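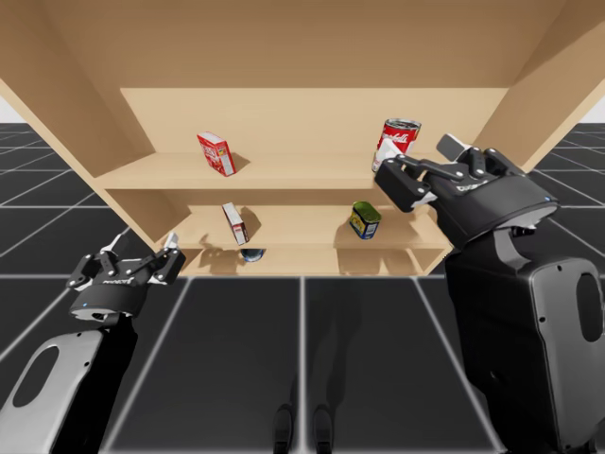
Two arms, one set of shelves and a can of soup, in simulation.

I have spent the better part of this spring in the company of a can of soup, and I have come to hold some fairly firm opinions about planning software as a result. They are the opinions of someone who writes the dull bits between the camera and the motors, so please weigh them accordingly. I do think the dull bits deserve a kind word, though, and I would like to make the case for spending more of our time and money on them.

Our shelf work at Hidard runs on a planner called Honinier, which we took over from another team and have been mending ever since. It is a perfectly decent planner. Give it a goal for the hand and a map of what is in the way, and it will find you a path, usually a sensible one and now and then one that looks like somebody trying to get out of a jumper. When I began, I believed what most people in my line seem to believe, that the path was the hard part and everything else was plumbing. So I spent April on the path. I tried different samplers, I smoothed the corners, I shaved the planning time down and was terribly pleased with myself.

Then I sat down one evening with a large pot of tea and read through 200 of our logged runs, one after another, which I can't claim is a glamorous way to pass the time. Of those, 42 had failed. In only 9 of the 42 was the planner at fault in any way I could defend. The rest were a muddle of stale object poses, frames of reference that disagreed about which way was up, grasp goals measured from the wrong end of the finger, and timeouts that had been set by guesswork years ago and copied from file to file like a family recipe. The planner had been asked a daft question and had given a faithful answer.

I suspect this is true in a good many places, and I suspect it goes unnoticed because of the way we keep score. A single success rate is easy to put on a slide. It tells you the thing went wrong, but it is very shy about where, and so we reach for the part of the system we most enjoy working on. I enjoy planners. I have colleagues who enjoy perception, and they had, quite independently, been blaming the same failures on perception and improving that instead!

What I would like to see is every stage keeping a record of what it believed at the time. The pose estimator should say where it thought the can was and how sure it felt. The grasp stage should say which of its candidates it turned down and on what grounds (ours considers 24, and until recently it threw away all but the winner without a word). The controller should say how far it strayed from what it was told.
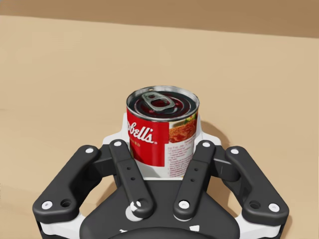

A grasp is a lovely thing to look at when the numbers are right, and that is rather the danger of it. It is so easy to watch the fingers come together on a nice plain cylinder and feel that the matter is settled. I have done it many times. With the records in place I can ask how much room there was to spare, and the reply is sometimes less comfortable than the view. A plan that got by with a hair's breadth beside the neighbouring box counts the same in the totals as one that had space to swing a coat, and I don't believe it should.

There is a fair argument on the other side, which I hear most often from friends at Vestham. They say that all this record keeping belongs to the old way of building things, in separate stages with neat labels, and that a learned policy going straight from pixels to motion will make my notebooks pointless. They may be right about the stages. I have tried Castaño, their policy toolkit, and for cluttered shelves it does things I could not have written by hand in a month of trying. But when it misses, I find myself wanting to know what it believed even more keenly, and having fewer places to ask.

So my plea is a modest one. If you look after a budget, please let somebody spend a few weeks on the logs and the replay viewer before you pay for another planner. Ours took three weeks, it still has an ugly menu, and I open it every morning before I open anything else.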